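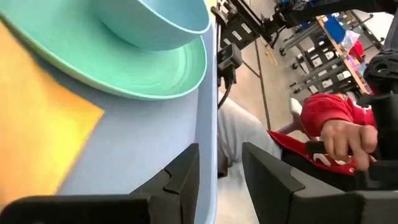
# renness-bowl-nesting (fault release)

July – posted by Sorcha Moriarty

Read this first if you pulled the set before the July update. Part of it was recorded with a gripper fault and should not be used for training as is. Details below, flags are in the metadata now.

## What the set is

Teleoperated tabletop episodes, one task family: put a bowl in a dish or on a plate, take it out again, set it down somewhere sensible. Leader handles on the operator side, follower arm on the table side. Wrist camera plus a fixed view of the workspace. Recorded at the Plenmont room on the Gemov cell.

61 episodes total. 36 clean. The rest are either affected by the fault or were recorded while we were trying to work out what the fault was, so treat them the same.

## What went wrong

Short version: the gripper closed when nobody asked it to.

Longer version. The leader handle sends a grip position. The follower is supposed to hold its last commanded position if packets stop arriving, then go to a soft stop after a timeout. A config change put the hold behind a check that never passed once the handle had been re-zeroed mid session. So on a dropout the follower didn't hold. It fell back to the default grip position, and the default was fully closed.

Most of the time that looked like nothing much. Fingers were already closed, or nearly. When they were open over the rim of a bowl, they shut on it at full speed. Two bowls slid off the table and one finger pad got torn. Then it closed while Hubert Schwaiger had his hand near the fingers, moving a plate back to the start position. Bruised thumb, no cut. That was the point where we stopped.

We should of stopped earlier. There were odd closures in the log from the first afternoon and they got written off as operator twitch.

## Why it took so long to find

- Dropouts were short. The arm joints coasted through them fine, only the grip jumped.
- The log recorded the grip command after the fallback, not before. So it looked like the operator had sent "close".
- Re-zeroing was normal practice between operators. Wasn't written down anywhere, so no one connected it.
- Swapped the cable twice. Cable was fine.

Hubert found it by re-zeroing on purpose and pulling the network plug with the arm parked. Closed every time. Without the re-zero, held every time.

## What changed

- Default grip position is now "no command", which the driver treats as hold
- Re-zero forces a full handshake before the follower will move
- Raw leader command and follower command are logged as separate fields
- Grip force is capped at 40 percent for this task. Bowls don't need more
- Resets by hand only with the follower disabled at the switch. Software pause doesn't count

The last one is the one that matters. The software pause was on when the thumb got caught – it paused the arm and left the gripper live. That is a seperate bug and it's fixed, but please don't rely on it on your own rig until you have checked. 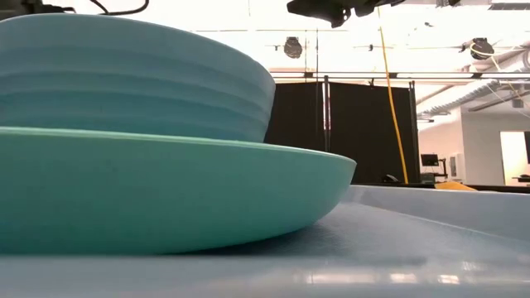
Can I still train on the flagged episodes?

Only on the arm joints. The arm trajectories are good all the way through, but the grip channel can't be trusted, and in the older files there is no way to recover what the operator sent. Mask it or drop the episodes.

## Flags

Each episode has a `fault` field:

`none` – clean, use it

`grip_fallback` – at least one confirmed closure that came from the fallback

`suspect` – recorded after a re-zero, no closure seen but the hold wasn't working

`debug` – us poking at it. Some of these have the arm parked for most of the run

There's also `rezero_before`, true or false. Filled in from the session notes, by hand. 7 episodes have it blank where the notes didn't say, and those are all marked `suspect` to be safe.

## Known leftovers

- Timestamps on the wrist stream drift against the joint log in longer episodes. Not related to the fault. Realign on the first motion if you care.
- `debug` episodes have task labels copied from the session template. Ignore them.
- Start positions vary by operator. On purpose at first, then less so.
- The older grip values are normalized differently from the new ones (closed is 0 in old, 1 in new). Check `grip_version` before you mix them. This has bitten two people already.

## If you use the same driver

The Nogueira branch of the driver has the same fallback code, as we shared it before July. Pull the update or set the default by hand. To test: clear the table, hands off, open the gripper, re-zero, drop the connection. If it closes you have the bug.

Don't test with something in the fingers. Don't test with the cap off.

## Not done yet

Proper interlock on the reset zone. Right now it's a switch and a rule, and a rule is how we got here. Parts are ordered. A re-recorded set with the new logging will go up under a new name, so this one stays as it is for anyone who wants fault data.

If you find a closure in an episode marked `none`, open an issue with the episode number and the time into the run. Hubert is going through those himself.

Contact: Sorcha Moriarty, Renness data desk | © Renness | Back to top

This site uses cookies to remember your settings. Accept | Manage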